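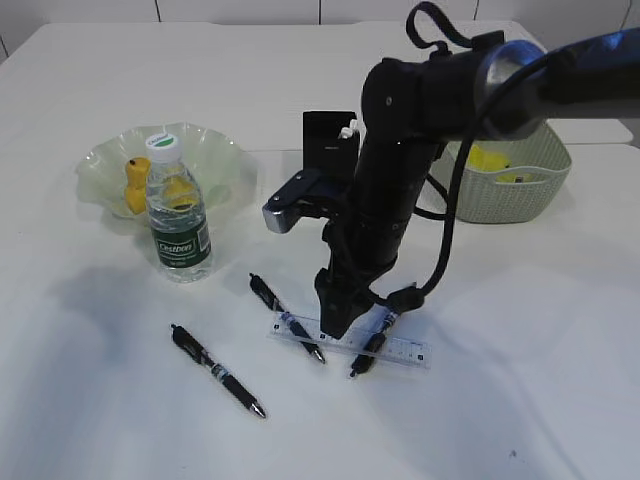
透明な定規の上に構えるアームのグリッパー。まわりに黒いペン3本、左に緑色のボウルとボトル

報道関係者各位

5月29日
株式会社Plokix

ロボットに「手本を見せる」教示環境「Stukier」の提供を開始
プログラムを書くより、やってみせるほうが早い人のために

株式会社Plokix(以下、当社)は、小型ロボットアームに作業を教えるための教示環境「Stukier」(ストゥキエ)の提供を本日より開始します。操作者が手元のアームを動かすか、離れた場所から遠隔操作で作業をしてみせると、その動きと手首カメラの映像をまとめて記録し、学習用のデータとして書き出します。対象は、製造業の試作部門、大学・高専の研究室、そして「ロボットは買ったが、まだ箱の横で立っている」というお客様です。

開発の背景

机の上のペンを一本つまむ。人間なら電話をしながらでもできる作業ですが、これを仕様書に書き起こそうとすると、かなりの分量になります。ペンはどちらを向いているのか。定規の上に載っていたらどうするのか。その定規が透明だったら。当社の技術部でも以前は座標を一つずつ打ち込んでいましたが、ある担当者の作業手順書は、ペンを片づけるだけで社内の就業規則より長くなりました。就業規則のほうは誰も読んでいませんでしたが、手順書は読まないとロボットが動きません。

そこで当社は昨年11月、手順を書くことをいったんやめ、手本を見せる方式に開発の軸を移しました。手本による教示そのものは新しい考え方ではなく、当社の発明でもありません。当社が取り組んだのは、手本を見せる人が途中で嫌にならないようにすることです。地味な目標ですが、データの量はだいたいここで決まります。

Stukierの主な機能

二通りの教え方
操作者がアームを直接つかんで動かす「手添えモード」と、手元の操作用アームの動きを作業側のアームに伝える「遠隔モード」を備えています。手添えモードは初めての方にも感覚がつかみやすい反面、操作者の手がカメラに映り込みやすくなります。映像を学習に使う場合は、遠隔モードをお勧めします。二つのモードは画面上のボタンで切り替えられます。ボタンは大きくしました。小さかった頃の苦情については、ここでは触れません。

やり直しの一時保管
つまみ損ねた手本は、その場で「保留」に回せます。消去ではなく保留としたのは、失敗した動きのあとに立て直した部分が、学習の材料として役立つことがあるためです。試用では、最初は全員が失敗を消したがりました。保留箱の中身は管理者だけが閲覧できる設定にもできます。この設定は、管理職の方が操作者になる職場で特に喜ばれています。

散らかり具合の指定
いつも同じ場所に同じ向きで置かれた物ばかりを手本にすると、ロボットはその配置しか知らないまま育ちます。Stukierは記録の合間に、次は物をどう置き直すかを画面で提案します。「ペンを定規に重ねてください」「ボウルを少し奥へ」といった短い指示に従って机を散らかしていただくだけです。几帳面な操作者ほど抵抗を示しますが、慣れます。作業と関係のない物を机に残しておく指示も出ます。おもちゃのアヒルがあるとペンをつかめない、というロボットでは現場に出せません。

手首カメラとの同期
手首カメラの映像と関節の動きを同じ時間軸で保存します。映像に遅れが生じた区間には自動で印が付き、書き出しの際に含めるか除くかを選べます。固定カメラを追加して、机全体を別の角度から記録することもできます。透明な物や反射しやすい物を扱う作業では、固定カメラの併用をお勧めしています。

社内検証について

提供開始に先立ち、当社は机上の小物を扱う作業について、社内で854件の手本を記録しました。対象は、ペンをつまんで別の場所へ移す、定規を机の端に寄せるといった、特に見栄えのしない作業です。操作者には技術部のほか、総務部と営業部の社員も加わりました。

記録の品質が最も安定していたのは総務部でした。技術部の操作者は、アームの動きが気に入らないと途中で設定を触り始める傾向があり、同じ条件の手本がなかなかそろいませんでした。これを受けて製品版では、記録中の設定変更を禁止する「触らせないロック」を追加しています。営業部の手本は速く、思い切りがよく、ペンがときどき飛びました。現在は手の移動速度に上限を設けられるようになっています。

なお、透明な定規については、現在も得意とは申し上げられません。定規に重なったペンだけをつまむ動作は手本の数を増やすことで改善が見られましたが、机に密着した定規そのものを持ち上げる作業は、引き続き課題として残っています。人間も爪を使う作業ですので、指先の形状を含めて検討を続けます。

導入支援「Eltum」を同時に開始

Stukierの提供に合わせ、教え方を教えるサービス「Eltum」(エルタム)を開始します。当社の担当者がお客様の作業場所に伺い、机の配置、カメラの向き、手本の見せ方を一緒に確認します。よくいただくご質問は「うまい人に操作させるべきですか」というものですが、まずは毎回同じ手順でできる人をお選びください。器用な方は一回ごとに工夫をなさるため、ロボットの側が混乱します。

研修は当社の教習施設「Luangrath」(ルアングラット)でもお受けいただけます。施設と申しましても、机とアームと椅子が並ぶ部屋です。椅子には予算をかけました。同じ動作を繰り返し見せる作業は、腕よりも先に腰に来ます。

提供形態と価格

Stukierは月額制で提供します。価格はいずれもアーム1台あたり、税別です。

基本プラン 月額3000円
手添えモード、遠隔モード、手首カメラとの同期、データの書き出し

拡張プラン 月額4000円
基本プランの全機能、固定カメラの追加、保留箱の閲覧制限、触らせないロック

記録できる手本は、基本プランで月に400件までです。拡張プランには上限を設けていません。上限に達した場合も記録済みのデータは引き続き閲覧と書き出しが可能で、翌月の初めに件数が戻ります。アーム本体、カメラ、ペンは付属しません。Eltumの費用は、訪問先と作業内容に応じて個別にお見積りします。

今後の予定

次の更新では、両腕での教示と、複数の操作者が交代で一つの作業を記録する機能を予定しています。交代記録では、操作者ごとの癖を一覧で確認できるようになります。社内で試したところ職場の空気がやや張りつめたため、名前を伏せて表示する設定を先に完成させることにしました。

対応するアームの機種は順次追加します。お使いの機種が対応しているかどうかは、製品ページの対応表でご確認ください。対応表にない機種についても、お問い合わせいただければ検討の順番に加えます。順番の公開はしておりませんが、丁寧なお問い合わせで早まることはありません。

株式会社Plokixについて

Plokixは、小型ロボットアーム向けの教示ソフトウェアと記録機器を開発する会社です。研究室と工場の間にある、どちらの予算にも入りにくい作業を主に扱っています。

本件に関するお問い合わせ
株式会社Plokix 広報担当
製品ページのお問い合わせフォームよりご連絡ください。取材の際は、実機での操作体験もお申し込みいただけます。体験中に記録された手本は、ご本人の同意なく学習に使用することはありません。

※記載の内容は発表時点のものです。仕様および価格は予告なく変更する場合があります。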